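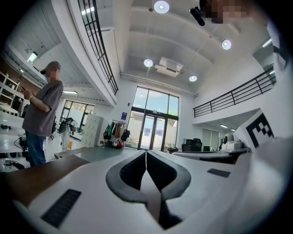

Home Shop Storage Shelving Workroom Delivery Contact

Dollent Open Shelving Unit, White

$172, in stock at Gundgate

I've sold a lot of shelving over the years and I'll admit most of it bores me. You put it up, you fill it, you forget about it. But the Dollent is the one I ended up buying for myself, twice, and it's the one I push people toward when they come in wanting "just something to put stuff on." So let me tell you what I like about it, and a couple of things I don't.

It stands 2000 mm tall, which for those of us who still think in feet is a little over six and a half. I can reach the top without a stool if I stretch. My advice is to keep light things up there anyway. There are no doors and no back panel (you can buy a back panel, I've never seen the point) so whatever is on it is in plain sight. I used to be a cupboard person. Then I spent most of one December looking for a box of hinges I had put somewhere sensible, and I haven't bought a cupboard for the workroom since!

The shelves sit on clips, and there are 8 heights to choose from on each upright. You don't have to use them all. I like one really big gap at the bottom for the ugly, bulky things and then closer spacing at eye level, where I keep what I grab every day. Moving a shelf takes a couple of minutes once it's cleared, and clearing it is the part I always put off.

Going together: two people is nicer, one person can manage. The first one took me most of an afternoon because I put both side pieces in upside down and didn't notice until the clips wouldn't catch. The little arrow stamped on the inside goes UP. I've asked Dollent to make that arrow bigger and so far they haven't. The second one went together before lunch. Everything you need is in the box apart from the screws for fixing it to the wall, and please do fix it to the wall. The right screw depends on what your wall is made of, so bring us a photo or just describe it and we'll find you the right ones.

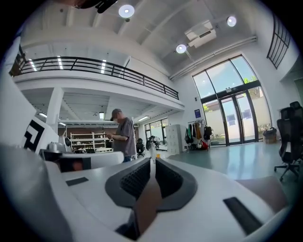 White or charcoal is what everybody asks me, and I say white nearly every time. Charcoal looks smart in the catalog, but try finding a black cable on it. We put white shelving in the Trasulstead room, in the recess underneath the mezzanine, and it stands out nicely against the brown wall at the back. The rest of that room is bright, with white walls and a pale greeny floor that picks up the light from the windows, so I had worried the recess would end up feeling like a cave. I'm really happy with it. The shelves have a bit of everything on them and I don't mind that one bit, they're working shelves.

A few words on cleaning. White does show dust (so does charcoal, more than you'd think) and a damp cloth takes care of it. Skip anything gritty. If you're putting tools or anything with a rough base on yours, get the Gebretsadik liner, the ribbed one that comes on a roll and cuts with ordinary scissors. We carry it in clear and gray. I'd go for the clear. It does curl at the ends for the first few days, so lay something heavy on it overnight and it'll settle down.

Now the grumbles. The feet adjust, but only a little, and on an old sloping floor you'll want a packing piece under one side. The box is long and awkward and it will not go in a small car, I have tried, with the front seat down and the trunk open, and I ended up driving it back to the store and feeling silly. Have it delivered. And the clips are small enough to vanish into a rug, so count them into a bowl before you start. There are 10 spares in a bag taped to the instructions, and if you lose those too, stop by and I'll give you a few from the drawer.

The quick details:

Height: 2000 mm
Shelf positions: 8
Colors: white, charcoal
Spare clips: 10, in the box
Wall screws: sold separately
Price: $172 each, liner extra

Delivery is to the door as standard. If you need it carried upstairs, put a note on the order so we send two people, and tell us about any tight turns on the stairs. White is on the shelf now and more charcoal is due in on 30th May. If you want a pair to stand side by side, order them together and we'll check they're from the same batch, the whites have been known to vary a tiny bit.

Any questions, use the contact page or come in and have a look at the one behind the counter. It's full of paint samples at the moment but I'll happily move them.

Share 8 Comments 10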